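Vement Hand-Held Gripper Pair, Class Kit
Riis School and Club Equipment

Two hand-held grippers for student robotics projects. Students use them to record cloth handling, pick and place, and other two-handed tasks without a robot arm on the bench. The recordings can then be used to train an arm later in the term, or kept as a project of their own.

The kit was put together with the Dirnarov student robotics club, which uses it for its laundry project. Analyn Tiongson runs the club and wrote the worksheets that come with it. The first worksheets use a folded towel. The later ones move on to garments, picked up from a soft surface with one gripper or both.

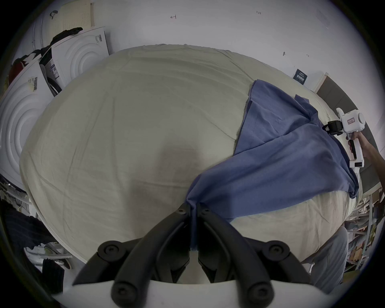 Cloth is harder than blocks or cups, so plan for more practice time. A class that has never used the grippers should spend one session just opening and closing them on scrap fabric before recording anything. Students tend to squeeze too hard at first. The fingers flex, and a light pull on the trigger is enough for a T-shirt.

What's in the kit
2 hand-held grippers, trigger operated
2 wrist straps
Spare finger set with screws
Hex key
Charging cable for each gripper
Printed worksheets, 13 pages
Carry case

Details
Recording time per charge: 70 minutes
Recommended age: 13 and up
Group size: up to 8 students per kit, taking turns
Software: Pevunov Recorder, school license included

Setup
Charge both grippers fully before first use. Pair them one at a time in Pevunov Recorder, left hand first. If the second one doesn't show up, turn both off and start over. Check the fingertip screws before each session and tighten them if the tips wobble.

For competitions
The kit is allowed in the open class of the Dirnarov spring meet in April. Teams must bring their own garments. Rules for the cloth event are in the back of the worksheet pack.

Replacement parts
Finger sets, triggers and straps are sold separately. Fingers from the older single kit do not fit.

Questions about classroom use go to Jae-in Baek at the Riis school desk. Please have the number from inside the case lid ready when you write. Orders from schools can be paid by invoice.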